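Equipment plan for the table-setting cell, progress report to the Melis fund
Prepared by Róisín Dunne, Durkavura project
11th August

Dear Eimear,

In February you approved the purchase plan for our second workstation, and you asked me to report when half of the budget is committed. We have now passed this point. I write below what was bought, what is still open, and what I would like to change before the next order.

Work at the existing station

The first station stays in use while we are buying for the second. The task is the same as in the proposal: the arm must pick up small tableware and food-like items from a wooden table and place them where a person would expect them. We use the station also to decide which parts deserve money and which do not.

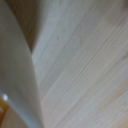
The biggest lesson concerns the fingers. In the proposal I planned one spare set for each arm, and this was too little. We have asked Skustesis for three more sets, at 83 euros per set. I took this amount from the line for cables, where we spent less than planned.

The second lesson is about objects. A cup, a bowl and a plate look like a very small expense, but every operator wants the same ones at both stations, otherwise the results are difficult to compare. So we will buy tableware in pairs from now on. The budget for this is 400 euros for the full year, and I do not expect to need more.
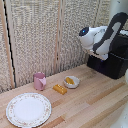

Orders placed and orders waiting

Arm for the second station: ordered from Skustesis. The delivery time was confirmed as 24 weeks, which is longer than in their first offer. I asked for a written date and received it.
Gripper: ordered together with the arm, same model as the first one.
Table: waiting. We have two offers and the cheaper one does not include delivery.
Wrist camera: waiting — see the next section.
Backdrop panels: not ordered yet. We can build the frames by ourselves if the carpenter has time.

Wrist camera

The proposal names the Eleo camera for the wrist, the same as we have today. I would like to keep the choice open for one more month. The present camera is sufficient for dishes on the open table, but we need also good pictures when the gripper is very near to a surface. We have borrowed a second model with a shorter focus distance and we will compare both with the same set of tasks.
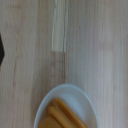 Wrist view of the table, with a white dish and yellowish-brown pieces in it.

If the borrowed model is better, the price difference is small for one station. For two stations it becomes a real cost, and I would need your agreement before I move money to this line.

I would also like to plan some hours for sorting the recordings. At present every operator deletes the unusable pictures by hand, each in their own way. It is slow work and it was not in the budget at all. 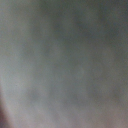
Eimear Ó Riain replied that she would accept the sorting hours if they are shown as a separate line, and that she would prefer to see the camera comparison first. She also asked if the second camera could be rented until the arm arrives. I have sent this question to the supplier and I wait for the answer.

Next steps

Choose the table offer and confirm the delivery cost.
Finish the camera comparison and send you the result.
Prepare a corrected budget sheet with the new line for sorting.

The total of the plan does not change with these points, only the division between the lines.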